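Werkstattbuch, 2023-12-28
Ofen Sfeir: Dichtschnur, Zug und das leidige Holz

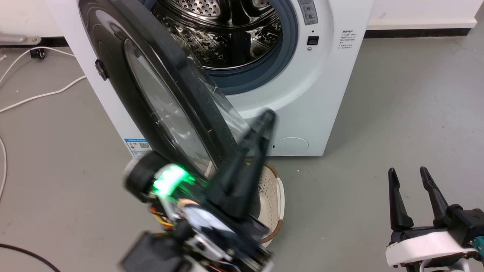 Waschmaschine mit offener Tür, Blick in die Trommel.

So, zwischen den Jahren endlich mal Ruhe, um am Sfeir weiterzumachen. Der steht seit Wochen hinten an der Wand und hat beim letzten Anheizen gequalmt wie eine Räucherkammer, deshalb heute zuerst die Tür. Alte Schnur raus (bröselte mir schon beim Anfassen entgegen), Nut mit der Messingbürste sauber gemacht, Reste vom Kleber mit dem Holzspatel rausgekratzt. An der Scharnierseite saß noch eine zweite Schicht Kleber unter der ersten, da hat wohl mal jemand einfach drübergeklebt. Hat mich fast 60 Minuten gekostet, das Zeug da rauszukriegen!

Neue Schnur ist die von Javari, die weiche. Ohne Zug eingelegt, Stoß unten, Tür zu und so stehen lassen. Papierstreifentest mache ich morgen, wenn der Kleber durch ist. Wer vorher in die Werkstatt kommt: bitte Tür ZU lassen, auch wenn es juckt.

Dann das Holz. Wir haben ja die zwei Stapel, Buche von Vevura und den gemischten Rest aus dem Schuppen. Von der Buche drei Scheite frisch gespalten und innen gemessen: alle bei 17 Prozent, damit kann man arbeiten. Den gemischten Stapel habe ich diesmal nicht gemessen, da waren mir beim Spalten schon zu viele dunkle Stellen drin. Bleibt bis Februar liegen, dann nochmal ran mit dem Messgerät. Und bitte wirklich innen messen, auf der frischen Spaltfläche — außen zeigt das Ding immer Traumwerte an.

Zwischendurch den kleinen Dudimness angefeuert, damit man hier überhaupt die Finger bewegen kann. Von oben angezündet, zwei Scheite unten quer, Anmachholz kreuzweise drauf, Luft ganz auf. Rohrthermometer ging langsam hoch bis 300 Grad, und nachdem ich die Primärluft zugeschoben hatte, kam es ganz brav wieder runter. Scheibe blieb klar, nur unten links ein kleiner grauer Schleier. Den hatten wir beim letzten Mal auch schon, vermutlich kommt die Scheibenspülung da nicht richtig hin. Mal das Luftblech ausbauen und nachsehen, ob sich da was verzogen hat.

Asche vom Dudimness ist im Blecheimer mit Deckel, steht draußen auf den Steinplatten. Da bleibt er auch erstmal.

Fürs Bestellbuch: Rauchrohr fürs Sfeir nachgemessen, von Stutzen bis Wandfutter sind es 715 mm. Ich hatte im Herbst einen anderen Wert notiert, den bitte streichen (hatte die Rosette mitgemessen, ich Esel). Vermiculitplatte hinten hat einen Riss, ist aber nicht ausgebrochen und sitzt fest. Die lasse ich drin. Die linke Seitenplatte dagegen ist an der Kante so weggefressen, dass eine neue mit auf die Liste kommt.

Noch offen:
Papierstreifentest Sfeir
Seitenplatte links und Ofenkleber bestellen
Luftblech Dudimness raus
Messingbürste ist hin, neue besorgen
Anmachholz hacken, die Kiste ist fast leer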